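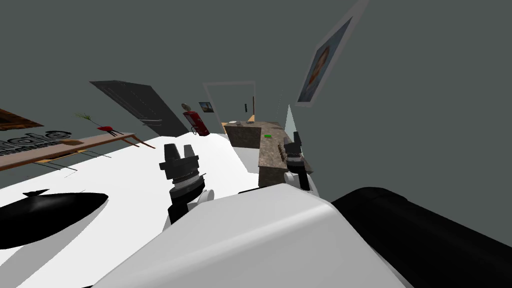 Chaimongkol, multado con 700 euros por golpear el marcador

El lanzador del Halleneo, Chaimongkol, ha sido sancionado con una multa de 700 euros y una advertencia formal por golpear con el bate uno de los paneles publicitarios tras ser eliminado en el partido de liga frente al Stisness.

El incidente se produjo en la segunda entrada del Halleneo, que perseguía un objetivo de 226 carreras. Chaimongkol salió a batear con su equipo en apuros, fue eliminado en la tercera bola que recibió y, camino del vestuario, descargó el bate contra el panel situado junto a la escalera. El golpe alcanzó también la base del marcador.

La árbitra principal, Ga-eun Kwon, recogió lo ocurrido en el acta. El jugador admitió los hechos y no hubo audiencia. El reglamento de la liga contempla para este tipo de faltas una multa de hasta 2.219 euros y un partido de suspensión en caso de reincidencia. 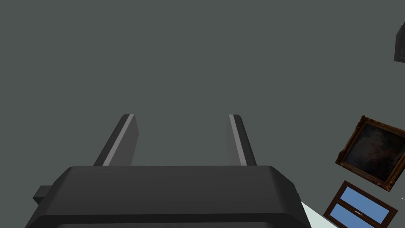 Pinza robótica de dos dedos en una simulación.

El Stisness ganó por 41 carreras ante un público escaso. Su capitán, Aris, se quedó a las puertas de las 100 carreras – fue eliminado con 94 – y sigue sin lograr una centena esta temporada.

Chaimongkol podrá jugar la próxima jornada. La liga, que arrancó en mayo de 2019, termina en agosto.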